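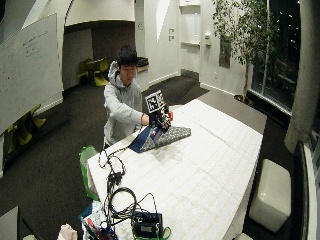
**Progress note to Eder - equipment line, Siltgate folding project**
12th October

Short one this time, the quote deadline is close and most of what you need is about money anyway.

**Where we are**

Handheld collection is going ok. We're at 413 usable fabric episodes since August, nearly all folding and flattening, some towels, a lot of printed cotton. Dark cloth is still the weak spot. White edging helps the tracking a lot, plain navy doesn't, so plain navy is what we should be buying more of. Cheap, comes out of consumables, no approval needed from you I think.

Marker mounts: reprinted in a stiffer material. The old ones flexed when the operator turned his wrist fast and we lost pose for a few frames each time. New ones hold. Haven't rerun the August batch yet to see how much of it can be saved.

Quilted table cover stays. We tried the bare top and the cloth slid all over. Downside is it'll have to be matched on the robot side, so please read the table item below with that in mind.

**Spent so far**

- handheld units, 2, both delivered and in use
- markers, mounts, reprints
- fabric, first lot
- cables and one replacement power supply (not planned)

All inside the first installment. The power supply was the only suprise.

**What we want to buy next**

1. Arm. Still between Vidanby and Cloltent. Vidanby is the better arm for cloth - lighter wrist, and our finger design bolts on without an adapter. Cloltent is cheaper up front but the controller is sold separately and the service plan is yearly. Over the life of the project they come out close. We lean Vidanby. Lead time is the worry, they won't commit to a delivery date until there's a PO.

2. Fingers and spares. Some $4000 if we order the full set now. Could be split, but the pads wear fast on towelling and small orders cost more per piece. Would rather do it in one go.

3. Table. Same height and same cover as the collection table, wide enough to mount the arm at one end. Local shop can build it. Quote not in yet, chasing.

4. Storage. Drives are filling up quicker than the original plan assumed, mostly video. Not urgent this month, will be by the next report.

**Not buying**

Third handheld unit, dropped. We only ever have operators for two at a time. The enclosure we put in the original budget is dropped too, pending the safety review of whichever arm we pick. If the review says we need fencing it comes back as a seperate request, so please don't reallocate that line yet.

**Problems**

Sessions are running into the evening, the room is booked by others most of the day. Fine for now. Once there's an arm bolted to a table we can't be packing up after every session, so we need a fixed space before delivery and that has to be settled at the Siltgate end. Asked twice, no answer. A word from your side would help.

Cabling is a mess. Longer runs and a proper tray are on the list, small money.

**Need from Eder**

- yes/no on Vidanby, so we can raise the PO
- ok to order fingers as one lot
- confirm the enclosure line can sit unspent into the next period

Spreadsheet with line totals to follow once the table quote is in.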